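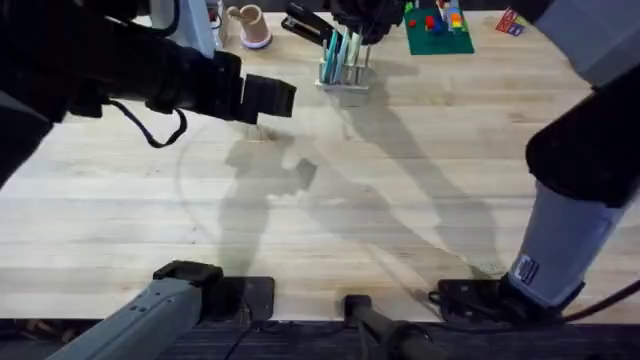 Butcher block questions, answered

I get a lot of email about wood tops (hi, Tùng!), so I've put the usual ones on one page.

Do you oil or varnish?
Oil, always. I've tried both and I like being able to fix one bad patch without sanding the whole thing back to bare wood!

What about gray smudges?
Mostly they wipe off with dish soap and a barely damp cloth. If one hangs on, I rub it lightly with fine sandpaper, along the grain, then oil that spot again.

Can I put a hot mug straight down?
I wouldn't. Gobnait Daly swears she's done it for years, but her top has the rings to prove it (sorry, Gobnait).

How often should I re-oil?
I do mine in March and again in the fall. If water soaks in instead of beading up, go ahead and do it sooner.

Can I screw or clamp things to the edge?
Sure! Drill a pilot hole first, and slip a scrap of cork under any clamp so it doesn't bite into the wood.

Do you ship the Bovness oil?
Yes, anywhere in the US. Ask for item 311, and email me if the cap leaks.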